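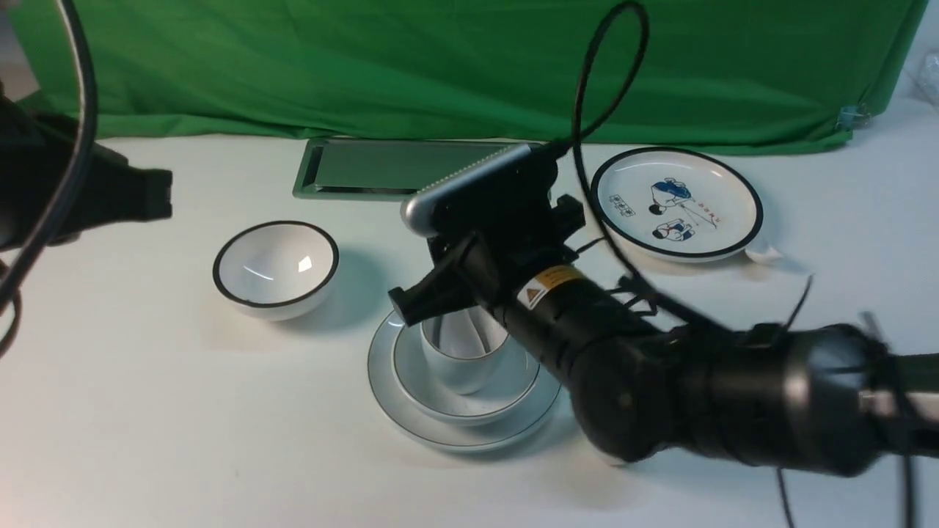 According to one reader in Dernulside, my old advice about creases was too slow: she hangs the cloth first, sprays it afterwards, and never takes out the iron. I tried her way in April and I have changed this page because of it.

Getting creases out of a large cloth without an iron

The method is good for cotton and for most mixed fabrics. Please do not use it for silk or for velvet.

What you need
A spray bottle with clean water
Strong clips, the metal kind is better
A rail or a tight line
A dry towel

1. Shake the cloth well outside. If it was folded for a long time, leave it open over a chair for one night.

2. Hang it from the long side and put a clip every 33 cm. With fewer clips the top edge makes waves, and the waves go down into the cloth.

3. Spray from a distance of two hands. The cloth must be damp but it must not drip. Begin at the top.

4. Pull the lower hem gently with both hands, first straight down, then a little to each side. Repeat this three times, slowly.

5. Press the towel against the places where the old folds are still strong, and spray them again.

6. Let it dry for two hours with the window open. Do not touch it in this time, even if it looks bad.

Dark colors can show water marks when the water is hard. We have this problem in Trolport, so I boil the water and let it cool before I fill the bottle. The clips I use are from Howells and they have not rusted yet, but dry them before you put them in the drawer.

Page changed July 2020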